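Unit 4: Looking After a Bench-Side Arm
Notes by Úna McGrath, Gauthier Training Centre
May

These notes cover the routine care of the arm in the Nemero teaching cell. Students work from the simulated cell first and attend the physical cell in the second half of the unit. The same order of work applies in both.

Before the weekly check, the arm is brought to its rest position with the gripper pointing down and clear of all surfaces. The program is then stopped and the key removed. No student may reach across the base while the key is in the controller.

Mounting is examined before anything else. A loose plate will show up later as poor positioning, and students often spend an hour re-teaching points when a fastener was at fault. Check each fastener on the plate against the torque value on the cell card, and record the result even when no adjustment is made.
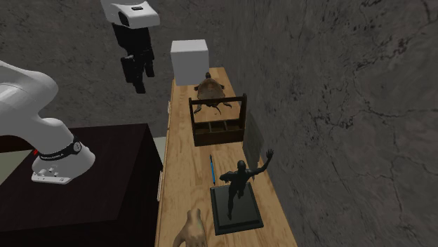
Figure 2. Simulated cell: arm mounted on the cabinet, gripper hanging open to inspection, workbench alongside.

The fingers are inspected next. Wipe them with a dry cloth, look for wear on the inner faces, and open and close the gripper 5 times at low speed. Uneven travel is to be reported to Duarte Aguiar and not corrected by the student.

Any object moved on the bench must be entered in the layout file before the program is run again. The path between cabinet and bench is then tested at 40 per cent speed, with one student at the stop button throughout.

Completed check sheets go to Jong-dae Yook by the end of the session. Sheets without a signature will be returned.

Last updated: Sunday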